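Keeping a Compact Keyboard on a Side Table

Filed under: Small Rooms
By Yulan Zeng

A compact MIDI keyboard needs little more than a flat surface and a clear route for its cable. In a small room the side table is usually the only candidate. The notes below cover setting one up on a table that also has to hold other things.

Check the table first. Press down on the edge of the top with the flat of your hand and watch the opposite leg. If it lifts, the keyboard must sit farther in. Three-legged tables do not rock on an uneven floor, but they tip more readily when weight goes on the top between two legs. Thin metal legs should be tightened at the top plate before anything is put on them; the screws work loose on carpet.

Lay the keyboard diagonally if the top is rounded or irregular. The diagonal is often the longest usable line, and it leaves a pocket of free surface behind the control panel. A small open box fits there and takes the items that otherwise spread across the tabletop.
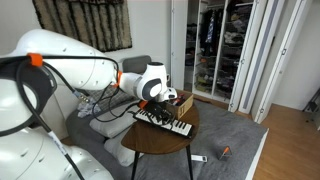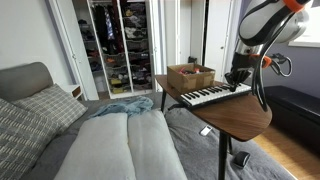 Choose a box with sides lower than your forearm when your hand is on the keys. Cut down a shipping carton with a utility knife and a steel rule, and run packing tape over the cut edges. Mark the contents on one face. Heavy items go in first, on the side nearest the middle of the table.

Grip. Stick 2 strips of non-slip shelf liner under the keyboard, one near each end. Full-width liner traps grit and will mark a finished wood top. Lift the keyboard to move it; do not slide it.

Cable. Leave 5 inches of slack at the socket, then fix the cable to the underside of the table with a clip. A cable that hangs straight from the socket puts its whole weight on the connector. Route it down the leg farthest from where you walk.

Dust. Brush between the keys toward you with a dry, soft paintbrush. Wipe the key tops with a barely damp microfiber cloth, then a dry one. Keep spray cleaner off the keys and the control panel.

Wood top. Wipe with the grain. Felt pads under the box prevent scratches and cost very little.

Reader Laurențiu Ursu asks whether the box can go under the table instead. It can, if the legs splay enough to clear it, but leave a gap of 2 inches on each side for the vacuum nozzle.

Time for the whole job, including cutting the box: 30 minutes. Retighten the leg screws when you next change the liner.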